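Fluniline Paired Hand Grippers: Setup, Care and Parts

By Karlijn Timmermans
Jul 12, 2020

The Fluniline is a pair of hand-held grippers for recording two-handed work. The operator closes the jaws with the handle, and the set logs jaw opening and hand position for both sides at once. It is sold as a matched left and right pair with tracking cubes, one status unit, cables and a carry strap. De Haan supplies the pair, the spare parts and the repair service.

What is in the case

Left gripper and right gripper, each with its cube fitted. Status unit with clip. Two handle cables and one spare. Shoulder strap. Jaw opening gauge. Hex key for the cube screws. Two sets of replacement finger tips. The printed card inside the lid lists the serial numbers of both grippers and both cubes, and the numbers on the card should match the ones on the parts. If they don't, call us before using the set.

Setting up

Fit the status unit first. It clips near the right forearm, and the cables run from it along the right handle. Leave enough slack at the wrist for a full turn of the hand. A tight cable pulls at the connector every time the operator reaches up, and most of the connectors we replace have failed this way. Press each plug until the collar clicks, then close the cable clips from the handle end toward the unit.

Switch on and wait for the green light on each cube. With both lights steady, close both jaws fully and hold the zero key for two seconds. Open them fully and hold it again. The unit stores both positions until the next time it is switched off. Zero the jaws at the start of every session, and again after changing finger tips.

Check the cubes before the first recording. Grip each one and try to turn it. There should be no movement at all. A cube that shifts on its mount puts an error into every position that follows, and the error won't show until someone looks at the data. Tighten the two screws in turns, a little on each side, and stop when they are snug. The inserts are plastic and will strip.

Working with doors and panels

Cabinet doors, lift-up flaps and loose panels are the hardest things to grip well. The jaws need a flat bite on the edge, with the panel as far back between the fingers as it will go. Holding by the tips alone is fine for a cup or a cloth, but a panel acts as a lever and will twist them.

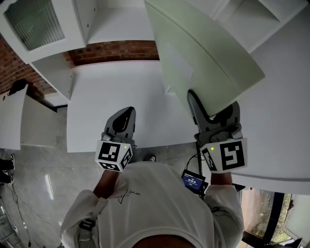 Keep the free hand up and forward while the other one carries the load. When the free arm drops to the side, its cube tends to go behind the body and tracking is lost until it comes back. Operators get used to this quickly. Riet Maes, who trains new operators at our Mornwood workshop, has them open and close the same cabinet 10 times before recording anything, and by the end most have stopped letting the arm fall.

Do not use the grippers to take the full weight of a panel that has been unscrewed from its hinges. The jaws are rated for a load of 2 kg each. Above that the drive link bends slightly, and a bent link has to be replaced.

Cleaning

Wipe the jaws and handles with a damp cloth after each day of use. Dish soap is fine. Do not use solvent cleaners or alcohol on the cubes. The black squares are printed and will turn gray at the edges, and a worn marker is read late or not at all. Dust on the cube faces comes off with a dry lens cloth. Fingerprints are harmless unless they leave a shine.

Finger tips

The tips are wear parts. Look at the inner faces once a week. Replace them when the pattern is smooth across the middle or when a sheet of paper slides out of the closed jaws. To change a tip:

Switch the unit off.
Open the jaw and push out the retaining pin from the outside.
Pull the old tip straight forward.
Seat the new tip until it stops, then press the pin back in flush.
Check with the gauge and zero the jaws again.

Always change both tips on a gripper together. A new tip against an old one closes off center.

Service interval

The pair is due for service every 2000 operating hours. The count is under Info on the status unit. At service we replace the return springs and both handle cables, check the links for straightness, and measure each cube against its mount. Turnaround in Fillthorpe is 10 working days. The service bench will be closed for the first two weeks of August, so sets that come due then should be sent before or after.

Common faults

No green light on one cube. Swap the left and right cables. If the fault moves to the other side, the cable is bad. If it stays, the cube has to come in.

Jaw reading drifts during a session. Usually a worn spring. Zeroing again will get you through the day.

Jaw sticks when half open. Grit in the slide. Open fully, blow it out with a hand bulb and work the trigger a few times. Do not oil it. Oil holds the grit, and a slide that has been oiled has to be stripped and washed.

Unit screen is lit but nothing is recorded. The card is full or not seated. Sets with serial numbers ending in 19 left the shop with a stiff card slot, and Ineke Van den Broek at the service bench will send a replacement slot cover at no charge.

Sending a set in

Pack both grippers, even if only one is faulty. They are calibrated as a pair and we can't return one on its own. Leave the cubes on. Put a note in the lid with the fault, the hour count and a phone number that someone answers during the day.

Contact: De Haan, service desk, Fillthorpe. Spare parts: Els Verbeke. © De Haan. All rights reserved. Back to top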